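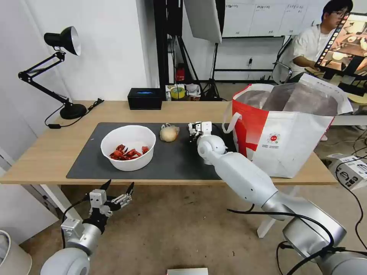 Packing the Lunch Bag: What Goes in First?
Project report, Jocelyn Lemieux

My project started with a squashed roll. I carry my lunch across campus on Monday, and every single week something gets flattened, leaks, or ends up under everything else. So when we had to pick an everyday task and study it properly, I went with packing a shopping bag (my roommate thought I was kidding).

The plan was simple. Put a small meal out on a table, pack it into one big bag, carry the bag up and down the stairs, unpack it, and write down what got hurt. I did 15 rounds, and I changed only the packing order. I kept a notebook open the whole time and named the two main orders after nothing in particular: Omell means heavy things first, Beltent means whatever is closest goes in first. Beltent is how I pack at home, so I was kind of rooting for it.

Setting up took longer than I expected! I wanted everything in reach with the bag to the right, and a desk mat under the food so the dishes wouldn't slide on the tabletop. I also wanted the bag standing up by itself with the top open, because holding it open with one hand while you lower a bowl in with the other is a pain and I spilled twice during practice.

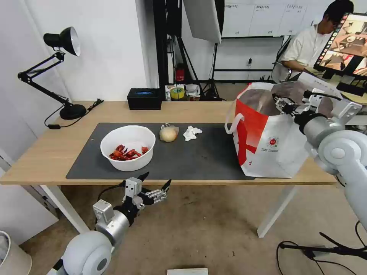

Bowl and wrapped item on the mat, with the bag standing at the right.

The bowl was the hard part. It's round and open, it has red food piled in it, and it really doesn't like to be tipped. In the Beltent rounds it often went in late, on top of softer things, and it leaned. In the Omell rounds it went straight to the bottom and mostly stayed level, but then I had to find a safe spot for everything else around it. I ended up pushing small things down the sides, and that worked better than stacking.

Cherry tomatoes were my favorite thing to test. They're small and tough, but they roll like crazy, so I put them in a clear container and packed it as one piece. Loose tomatoes are a bad idea, trust me on this one. I chased one down 18 steps.

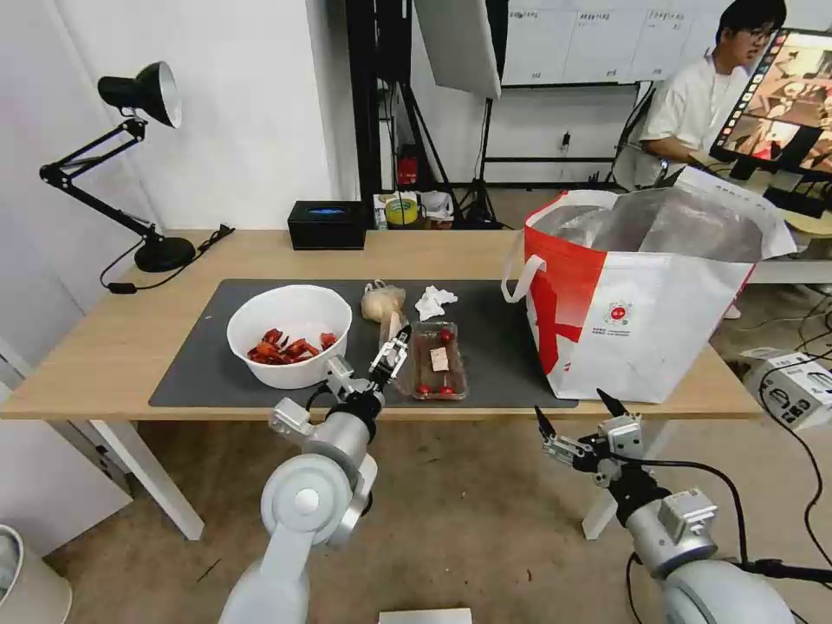
Getsemaní Aguirre read my first draft and asked whether I'd thought about unpacking too, since "the thing you want first is always at the bottom." Fair point! I went back and did 2 extra rounds where I also wrote down what came out when. With heavy things first, the bowl is the last thing you reach, and you have to clear everything off it before you can eat. I still think it's worth it for a stairs kind of day. For a short walk I'm less sure.

If I did this again I'd try a narrower bag, and I'd use a bowl with a lid in half the rounds. My notes on those two ideas are in the back of the notebook, after the spill drawings.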